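# Chapter 9: Small Paper Goods and Surface Sorting

Most household storage problems are described in terms of large items: coats, bedding, shoes, boxes. Large items are easy to measure and easy to assign to a shelf. The material treated in this chapter is harder to deal with by weight or by volume. Cards, sticker sheets, booklets, printed inserts, tags, and loose paper take up little space, but they spread across any flat surface within reach and resist ordinary categories. A shared child's bedroom in Lultstead, inventoried for an earlier edition of this text, held 2,310 separate paper items. Fewer than 1,000 of them were in a container of any kind.

## 9.1 Terms

**Flat goods** are items that lie flat without support and can be stacked. Sheets of paper, cards, and thin booklets belong to this class.

**Tabbed goods** are flat goods with a projecting part, such as an index tab or a hanging loop. They stack poorly, because the projection lifts one side of the pile. Tabbed goods are stored upright.

**Carriers** are bags, sleeves, and wrappers in which flat goods were sold or brought home. A carrier is sorted as a separate item once it has been emptied. Crumpled carriers are the main cause of lost cards in a bedroom, and they should be opened and checked by hand before disposal.

**Strays** are objects of another class that collect among flat goods: bottles, small toys, hair ties, chargers. Strays are removed first and are not sorted until the paper has been put away.

## 9.2 The sorting surface

Three surfaces are in common use: the floor, a desk, and a made bed. The floor offers the largest area but is tiring to work at and interrupts passage through the room. A desk is the right height but is seldom clear. The bed is the usual compromise. It has two defects. A mattress gives under the hand, so stacks lean and slide. A patterned sheet also makes small printed items hard to see, and a card with a floral or dotted design may be missed on a sheet of similar color. Where the sheet is patterned, the Tsao method calls for a plain towel or a large tray to be laid down before any paper is set out.

Upright bottles should not share a sorting surface with paper, even when capped.

## 9.3 Rooms with bunk beds

A bunk bed changes the storage plan in several ways. The stair unit, where one is fitted, often has a drawer in each step. Step drawers vary in depth and are well suited to flat goods, provided that each drawer holds one class only. The trundle drawer along the base is too deep for paper and should be kept for bedding. Railings attract clothing and blankets, and decorative strips or stickers are often applied to them; none of these should be counted as storage in the room plan. 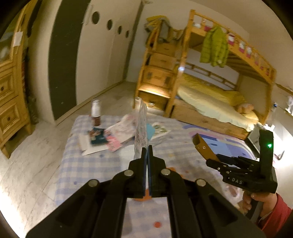
What should be sorted first, the cards or the sheets? Sheets are sorted first, as they cover the most area and can hide smaller pieces lying beneath them.

## 9.4 Containers

Rigid card boxes, such as the Rulix shallow box, are suitable for stacks up to 3 inches high. Taller stacks bow in the middle and should be divided. Tabbed goods go into an upright file of the Vollitz type, with all tabs facing the same way. Labels are placed on the short end of the container, where they remain readable when the drawer is partly open.

Section 9.5 sets out the sorting sequence in full. Readers who have not completed the room plan in the previous chapter should do so before going on, as the drawer assignments are carried forward without change.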